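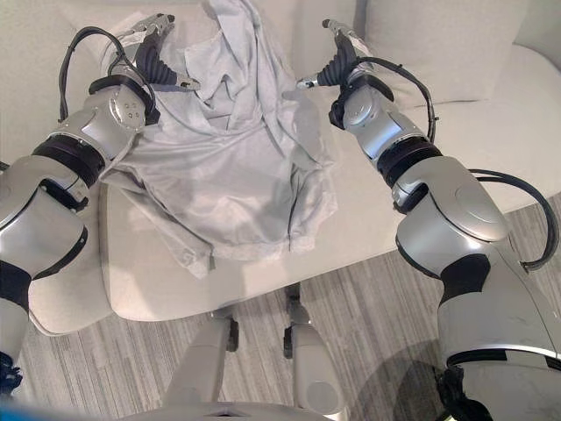 Pravmont Pora coffee table, white, rounded top

Category: Living Room > Tables > Long-Term Reviews

The Pora is sold as a coffee table. I bought it in March to replace a glass one, and most of its working hours have gone to laundry. It sits between the sofa and the middle of the carpet, at a height that suits folding from a seated position. Standing over it for a full load is hard on the back.

Assembly took one evening. The instructions are a single sheet and the bolts are bagged by step. One hole was slightly out of line and needed a second attempt before the thread caught.

The finish is smooth enough that light fabrics slide. Cotton T-shirts stay where they are put. A thin gray shirt does not — flatten one side and the other bunches up, and the sleeves have to be laid in before the body is squared. A cotton towel spread underneath fixes this completely. The rounded shape also means no straight edge to line a hem against, so I fold to the side seam instead.

Pravmont rates the top at 200 pounds. I have not tested that. Two full piles of folded clothes and a steam iron on its rest produced no flex that I could measure with a straightedge.

Cleaning is simple. White shows everything, in particular lint from dark clothes, and a damp cloth removes it in one pass. Tea left overnight needed a little baking soda.

I compared it with the Prultine table of similar size at the El Khatib showroom. The Prultine has a lip around the top, good for keeping cups in place and bad for folding, as sleeves catch on it. It was 3,350 against 2,388 for the Pora, delivery included in both.

Recommended for small living rooms where the table has to do a second job. Anyone who folds mostly shirts should look for a rectangular top.

Contact us | Terms of use | Back to top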